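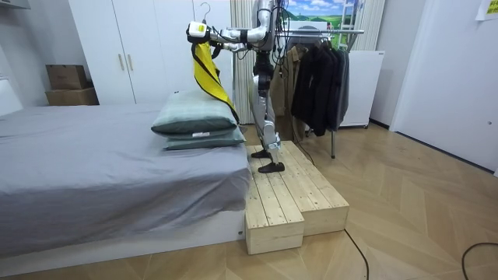 Yellow one with the black trim, on its hanger over the pillows.

Hangers or folded? Small bedroom
Posted 05/03/2022

kamran_e
Trying to sort out the clothes storage by the bed. The yellow piece with the black edge is the problem. On a thin metal hanger it slides to one side. Would you fold things like this or keep hanging them?

flarkau85
Fold. Anything with a bound edge goes in a drawer at my place. Takes me 5 minutes after laundry.

Ilse S.
Disagree. Folding puts a crease across the trim and then you have to iron it. Get wider hangers. I bought a pack of 40 and replaced all the metal ones.

flarkau85
I have never ironed a trim in my life. Wide hangers eat up the rail.

yen_ninh
Is it a vest or an apron? If it's an apron I'd use a hook on the back of the door.

kamran_e
Vest. The door already has coats on it.

Ilse S.
Then hanger. Also, are you keeping that pine step at the foot of the bed? I'd sand it before you walk on it in socks.

kamran_e
Keeping it, yes. Sanding is on the list. I'll try two wide hangers first and see if the vest stays put.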